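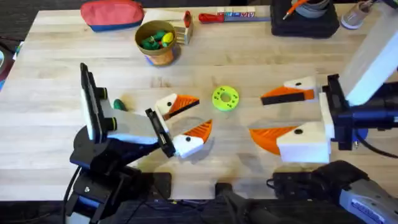
Figure 7.1 Two robot arms reach over a wooden tabletop.

Chapter 7
Handing Off Work

Genalyn Manalo ran the billing office at Skurnis for 10 years and approved every refund herself. By December she had 2759 requests waiting. Her staff knew how to handle most of them - they lacked the authority to do it.

Delegation means giving another person a task along with the power to finish it. The manager still answers for the result. In this chapter we look at which tasks to delegate, how to set limits on spending, and how often to check in. Section 7.2 returns to the Skurnis refunds.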